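Folding utility table, square top, white. Supplied by Handimach from the Brudport warehouse. Page last revised October 26, 2021.

## General

The Skudstead is a light-duty folding table for domestic and small-office use. It is intended as an occasional surface: sorting post, laying out keys and small hardware, board games, a place to put things down near a sofa. It is not rated as a workbench and should not be used with a clamp-on vice.

The top is smooth and flat, in a pale grey-white finish. The legs are white metal tube with black rubber foot caps, joined below the top by a horizontal crossbar. A small rectangular label is fixed to one edge of the top. Quote the batch code when ordering spares.

## Load and stability

Maximum evenly distributed load is 50 kg. Do not sit or stand on the table. Both leg frames must be fully opened before anything is placed on the top. On carpet, press down lightly at each corner after opening and check that all the foot caps are bearing.

## Surface

Metal objects such as keys, key rings and hand tools may be set down directly on the top. Dragging them will mark it. Light scuffs and smudges show more on the white version than on the grey, and in side light they are visible from a normal seated position.

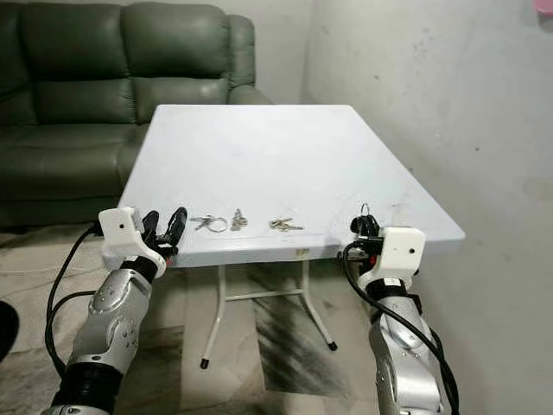 A buyer in Mottram wrote to ask whether key marks could be polished out, having used the table by the front door since April as the place where every set in the house gets dropped. Grey smudges came off with washing-up liquid and a soft cloth, the letter went on, but two fine lines near the edge had stayed.

Smudges left by metal are normally surface transfer and will clean off as described. Fine lines are scratches in the finish and cannot be polished out. Cream cleaners and scouring pads dull the surface and are not recommended. For regular use with keys, a felt mat (sold separately) is the better arrangement.

## Folding and storage

1. Clear the top.
2. Turn the table on its side on a clean floor.
3. Release the catch on the crossbar.
4. Fold the legs flat, keeping fingers clear of the pivots.

Store upright in a dry place. Stack no more than 7 folded tables against a wall.

## Spares

- Foot cap, black rubber, pack of 6
- Crossbar catch with fixing screw
- Felt mat, square

Spares are dispatched within 7 working days. Foot caps push on by hand and need no adhesive.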